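Nalldale Observatory to Open Rebuilt Solar Telescope to Visitors in February

NALLDALE - The Nalldale Observatory will reopen its solar telescope to the public in February after a full rebuild of the mount and the replacement of its main filter. Daytime viewing sessions will run every Tuesday, weather permitting, starting at 11 a.m.

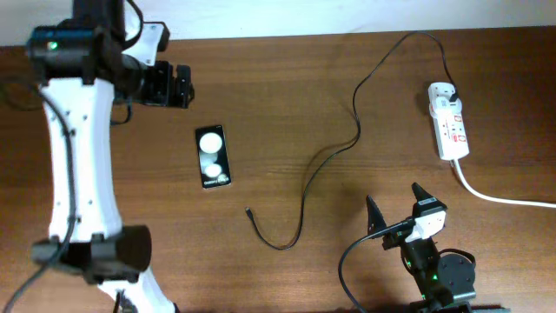 The telescope, known locally as the Vidal, has been closed to visitors while staff took apart the drive, cleaned the optics and rewired the control room. It can now follow the sun across the sky without being corrected by hand. The new filter passes a narrow band of red light, in which prominences along the edge of the sun and dark filaments on its disk are easier to see.

"Most people have only looked at the sun through eclipse glasses," said Mpho Mokoena, director of the observatory. "With the Vidal they can see a sunspot group and come back the next week to see how far it has moved."

Each session lasts 50 minutes and begins with a short talk on how the sun rotates and why the number of sunspots rises and falls. Visitors then take turns at the eyepiece. A live view is also shown on a screen in the lower hall for anyone who cannot manage the stairs to the dome.

The drive was built by Clotex, which also supplied the motors for the observatory's night telescope. Fesirach made the filter and tested it on site before it was accepted.

"The old drive lost the sun every few minutes and somebody had to stand there and bring it back," said Rupert Leitner, who led the engineering work. "We kept the original tube and the pier. Nearly everything between them is new."

The observatory will also put its daily sunspot drawings online for the first time. The first set covers 300 drawings, scanned from paper at full size, with the date and sky conditions noted on each. A further 133 are being checked and will be added in the spring. Teachers may use the drawings in class free of charge.

Admission to the solar sessions is free, but places are limited and must be booked through the observatory's front desk. School groups of up to 100 students can be received on other weekdays by arrangement, split between the dome and the lower hall. If the sky is overcast, the talk will go ahead and bookings for the telescope will be moved to the following week.

Night viewing hours are unchanged.

Media inquiries: Press Office, Nalldale Observatory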